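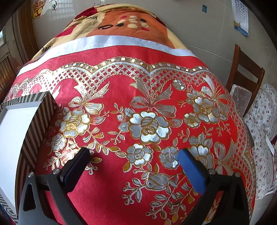

Quick one, dinner's in 40 minutes.

Folding. Everybody asks when the robots are going to do the folding and my answer hasn't moved since March – not yet, not in my kitchen anyway. I've been reading up on it again. Storkex has a new clip out of an arm doing towels. Plain towels, plain gray table, one at a time. Fine. It's good! I watched it 2 times. But show me a tablecloth.

A tablecloth is a rotten job for a machine. Big floppy thing, hangs off on every side, no handle anywhere. You pinch a corner and the rest does what it likes. Mine's red with gold and silver bows and roses all over it, and I do wonder what all that pattern does to software that's hunting for an edge. Maybe nothing. Maybe it helps?? Somebody at Vainio wrote that busy prints are easier then plain ones, for telling which way up the cloth is. I'd like to see it.

And the fingers. Two fingers is what you mostly get, pads on the tips. I tried folding with just thumb and pointer on each hand, no cheating with my chin or my belly. Three goes. Terrible. Then there's the blanket, which is worse, thicker, and I always end up kind of hugging it.

What I'd pay for right now, in order – wiping down, picking stuff up off chairs, folding a dead last. Brikness says wiping is close. They said that last year to.

OK the rice. More when I get round to the Clullness thing, I have opinions about the price.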